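Lemeo completa la primera tanda de demostraciones de cocina con dos brazos

Lemeo ha cerrado la primera tanda de su colección de demostraciones bimanuales, un conjunto de 3.109 episodios teleoperados con el que entrenará la próxima versión de su política de manipulación doméstica. La captura se ha hecho íntegramente en el laboratorio de Clumlow, sobre mesa fija, y terminó en septiembre.

El conjunto cubre 48 tareas cortas. De los episodios registrados, 1.544 corresponden a tareas con pequeños electrodomésticos y menaje: abrir y cerrar el cajón de una freidora de aire, girar el mando, dejar una taza en el escurridor o retirarla, doblar un paño y apartarlo. El resto se reparte entre clasificación de objetos, apilado y traspaso de piezas de una pinza a otra.

Cada episodio contiene las posiciones articulares de los dos brazos, la apertura de las pinzas, el vídeo sincronizado de las cámaras y una instrucción en lenguaje natural. Las instrucciones se redactan antes de grabar y se revisan después, cuando el operador ha marcado el instante en que da la tarea por terminada. Los episodios interrumpidos se conservan en una partición aparte, con su propia etiqueta, y no entran en la cifra publicada.

El protocolo de variación es la parte que más ha cambiado respecto al piloto de primavera. Entonces los objetos volvían siempre a marcas fijas y la política resultante fallaba en cuanto el electrodoméstico se desplazaba unos centímetros. Ahora la posición y la orientación de cada objeto se sortean antes de cada bloque, dentro de la zona que alcanza al menos una de las pinzas, y el operador monta la mesa según la hoja generada. Los objetos que no intervienen en la tarea permanecen a la vista como distractores. El cable de alimentación de los aparatos tampoco se retira – una decisión discutida dentro del equipo, dado que complica la segmentación y a veces obliga a repetir la toma.

La teleoperación corrió a cargo de siete personas, por turnos, con mandos maestros de la misma cinemática que los brazos. Según la nota técnica que acompaña a los datos, la dispersión entre operadores es mayor en las tareas de tela que en las de objeto rígido. En el doblado del paño, la duración de los episodios varía tanto de un operador a otro que Lemeo ha optado por normalizarla antes del entrenamiento. En las tareas con mando giratorio la diferencia se concentra en la fase de aproximación: unos operadores alinean la pinza desde arriba y otros entran de lado.

Del control de calidad se ha encargado Provton, que ha auditado la sincronía entre vídeo y articulaciones y la coherencia de las etiquetas. La auditoría detectó un desfase constante en una de las cámaras durante los primeros días de captura. Los episodios afectados se corrigieron por software y llevan un campo que lo indica, de modo que quien prefiera excluirlos pueda hacerlo con un filtro.

El entrenamiento se hará por imitación, con predicción de secuencias de acciones y sin refuerzo en esta etapa. La evaluación prevista usa montajes de mesa que no figuran en el conjunto y se puntuará por subtareas: agarre, desplazamiento, colocación y retirada de la pinza. Lemeo no ha adelantado resultados.

Los datos se distribuirán a los socios del proyecto Kirkegaard en formato comprimido, junto con el esquema de campos, los archivos de calibración y las hojas de colocación. Una segunda tanda, ya planificada, añadirá recipientes con tapa y tareas encadenadas en las que un brazo sujeta mientras el otro manipula. El acceso para grupos externos se solicitará por formulario y quedará sujeto a una licencia de uso no comercial.
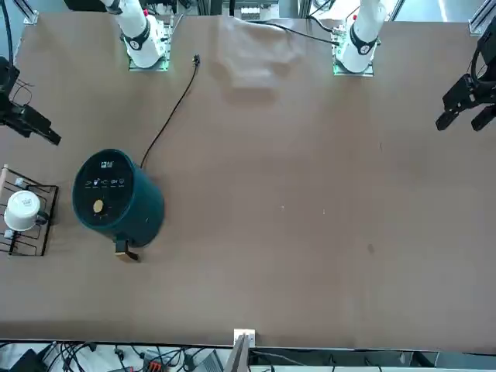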